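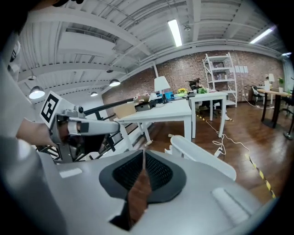

Dirnby, October

**Dirnby Fruit Growers Board > Stone Fruit > Apricot on plum rootstock, delayed incompatibility?**

**ryordanov**
Three apricots on plum rootstock, fifth leaf, clay loam over gravel. Two are normal. The third has a swollen union, early leaf color on one limb, and 20 inches less extension growth than its neighbors. No gumming. Soil pH is 6.8 across the row. Is this incompatibility or something in the roots? I'd like to decide before dormant pruning.
Radka Yordanov

**claybank_304**
Swelling alone means little. Plum stocks often overgrow or undergrow apricot and the tree lives for decades. Cut a small bark window across the union. A brown line in the wood is incompatibility. Clean wood means look lower.

**Tariq Usmani**
I disagree with opening the bark in fall. That is an entry point for canker, and apricot is poor at closing wounds in cool weather. Wait for dry weather in late spring. In the meantime, push on the trunk at knee height. A weak union will flex at the graft before the roots move.

**claybank_304**
A window the size of a fingernail is not a pruning cut. I have done it in October on Price and Clitov trees with no canker.

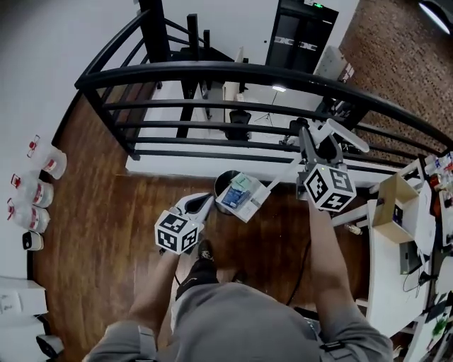 The push test only catches a union that is already failing mechanically. By then the tree is firewood.

**Tariq Usmani**
Your site is dry. Hers is clay. I lost a limb on a Clitov to a smaller cut than that.

**ryordanov**
Pushed it this morning. The union is rigid, but the whole tree rocks toward the south. I dug down on that side and found one thick root circling the trunk four inches below grade. The other two trees don't have it. All three came from Grakier in pots.

**claybank_304**
Girdling root. That explains one limb coloring early. Cut it while the tree is dormant, in two places, and lift out the piece. Stake for one season.

**Tariq Usmani**
Agreed on the root. I would still check the union next May.

**ryordanov**
Will do both. The stake goes in Monday.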